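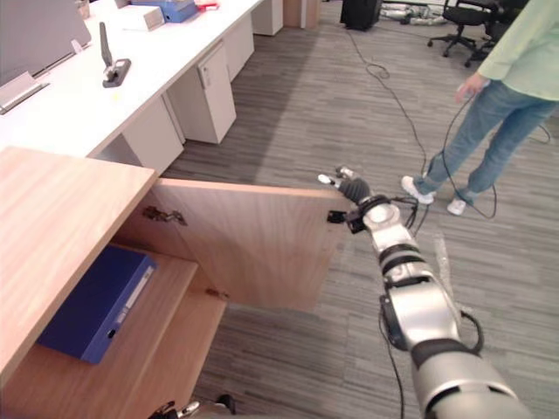 Going over a wooden office cabinet and a big table before you put them back to work

Posted 8 May 2019
Filed under: Furniture, Small Fixes

Quick one, typing this between jobs. Had a few emails after the desk drawer page asking for the same thing but for cabinets and tables. So. Cabinet first, table second. Allow an arvo if you've never done it, less if you have.

Works on pretty much any timber cabinet with a hinged door and concealed cup hinges (the round metal sort that sit in a hole drilled in the door). Ours came with the Trornstead office, no paperwork, no spare screws. Normal.

What you need

Phillips screwdriver, a proper sized one. Number 2 fits most hinges.
Small spirit level
Torch
Two cloths, one damp, one dry
Masking tape and a pencil
Toothpicks and PVA, for stripped holes
Old towel to kneel on

No drill. Really. Put the drill away, you'll chew out the screw holes.

PART ONE: THE CABINET

1. Empty it, or nearly

Heavy stuff out. A shelf full of folders bows the sides a touch and you end up adjusting the door to suit the load. One ring binder lying flat on the shelf won't hurt anything. A full row, take it out.

Lay binders flat with the spine facing the door opening if you need to leave them in, so you can still read what's what. If the label strip on the spine is blank, write on it now while you're in there. I never do it later and neither will you.

2. Open the door all the way and look at it

Swing it right out. Look at the inner face, not the front. Check the top hinge, check the bottom hinge. You're looking for:

screws sitting proud
a gap between the cup and the wood
scrape marks along the edge
any crack running out from the cup hole

If there's a crack, stop. Different job. Glue and clamp, leave it overnight, come back tomorow.

3. Support the door

The outer edge wants to be held while you touch any hinge screws. A second pair of hands, or a stack of books under the bottom edge. Hold it at the outer edge, away from the hinges, steady pressure, no lifting. People lift. Don't lift, you'll just tighten it in the wrong spot.

4. Tighten before you adjust

Everyone skips this. Snug up the screws that hold the cup to the door, then the ones holding the plate to the cabinet side. Snug, stop. Then close the door and look again. Half the time you're finished.

5. Screw just spins?

Hole's stripped. Take the screw out, dab of PVA on a couple of toothpicks, push them in, snap them off flush. Wait till it's dry. Screw back in by hand. Holds fine. I did the lot on an Ekero sideboard this way in January and it hasn't moved.

6. Now adjust

Most cup hinges have a screw for side to side, one for in and out, and the up and down is usually done at the plate. Yours might be laid out differently, have a look before you turn anything.

Door leans toward or away from the frame at the top: side to side screw, top hinge only. Quarter turn. Close, look. Quarter turn again.

Door rubs along the hinge side: in and out screw, both hinges, same amount each.

Door too low overall: loosen the plates, lift, tighten. This is the one where you want the helper.

Quarter turns! A full turn is a lot. Pencil a little mark where each screw started so you can get back to it. (Masking tape on the plate, mark on the tape, peel it off after.)

7. The shelf

Press each front corner with your thumb. Rocks? One of the supports is out or in the wrong hole. Lift the shelf, torch in, count holes up from the cabinet floor on each side. Same number both sides. Sounds dumb, catches it nearly every time.

8. Wipe down

Damp cloth along the grain, then dry cloth straight after. Do the top slab, the inside of the door, the shelf, then the floor of the bottom compartment last as everything falls into it. Don't leave water sitting anywhere near the hinges. No spray polish on the inside, it makes folders stick to the wood. Found that out with a whole set of Liang project binders, covers came up tacky for weeks.

Dark covers show dust worse than light ones, so give the binders a wipe as well on the way back in.

PART TWO: THE TABLE

Tables are easier but you've got to get under them. Towel down, even on carpet. Phone out of your back pocket.

Don't flip a big table. I know the last page said to flip the desk, that was a small desk. A large top is heavy enough to rack the joints on the way over, and you'll want it upright to feel any wobble anyway.

1. Wobble test first

One hand flat on a corner, push down. Go round all the corners. Then push sideways on the edge, low pressure. Write down which corner, you'll forget once you're underneath and everything's backwards.

Carpet can fool you. Slide the table a hand's width and test again. If the wobble moves, it's the floor. If it stays at the same corner, it's the table.

2. Get under with the torch
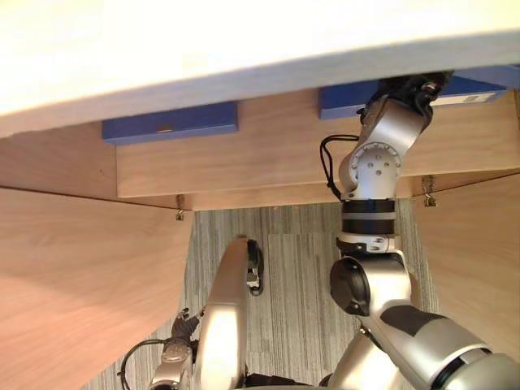
Start where the top meets the apron (the rail running along under the edge) and work along it. Metal clips at the corners, where the side panels come in, get a firm push with your thumb. Any movement, tighten or re-seat. If a clip has popped out of its slot, press it back before you touch the screws or you'll lock it in crooked.

Then anything fixed to the underside of the top. Brackets, blocks, cable holders, whatever the last mob put on. Deep blue ones on ours, no idea what they were sold for. Rules for these:

If it's solid, leave it alone.
If it has a label, read it before you unscrew it. Copy it down or take a photo.
If it's loose and you don't know what it's for, tighten it, don't remove it. Use it for a week. Then decide.
If it's glued, definitely leave it. A pale top underneath can lift in a sheet when you pull at glue.

To check a block, press up on the top right beside it with your fingertips. You want to feel the top and the block move together, so no click and no gap opening. A click means a screw's worked loose.

3. Mind the screw length

Biggest mistake under tables. Somebody loses a short screw, grabs a longer one from the jar, and it comes up through the top. If you're replacing one, match it against its neighbour. Can't match it? Leave it out until you can. An Eso desk I looked at had a lovely little pimple in the middle of the writing surface from exactly this.

4. Side panels

Run your palm down both faces. Swelling near the floor means it's been mopped too wet at some stage. Nothing to fix, just note it and keep water away. Check that both panels stand square to the floor, level on its end against the panel, one side then the other.

5. Cables

Anything that hangs gets caught by knees and chairs. Clip cables up under the top or run them down the inside of a side panel. Leave some slack at the bend, a soft curve, no tight corners. Velcro ties over zip ties every time. You'll be undoing them sooner than you think.

6. Repeat the wobble test

Same corners, same order. Better? Done. Still there in the same corner? Go back to the clip nearest it, and if that's solid it's most likely the joint between apron and panel.

HOW OFTEN

I do doors every 8 months or so at home... no, scratch the "or so", I put it in the calendar or it doesn't happen. Every 8 months. Tables when somebody complains.

At Trornstead there were 21 doors all up and 5 of those needed more than a tighten. Rest was step 4 and walk away.

A FEW THINGS PEOPLE ASKED

Can I oil the hinges? Tiny drop on the pivot, wipe off what you can see. Keep it off the wood, it leaves a dark ring and light timber shows it badly.

Soft close has stopped soft closing. Check for a little switch on the hinge arm, some have one. Otherwise replace the hinge. Take the old one with you to the hardware store, cup sizes differ.

Door won't stay open. It's either the cabinet leaning forward or a stiff hinge. Level on the top slab, front to back. Pack the front feet if it's tipping.

Can I do this on my own? Table yes. Door yes if you're only tightening. Anything with the plates loose, get a hand.

Drawers are on the other page, link in the side bar. Will add a bit on warped shelves when I get a chance, probaly next weekend.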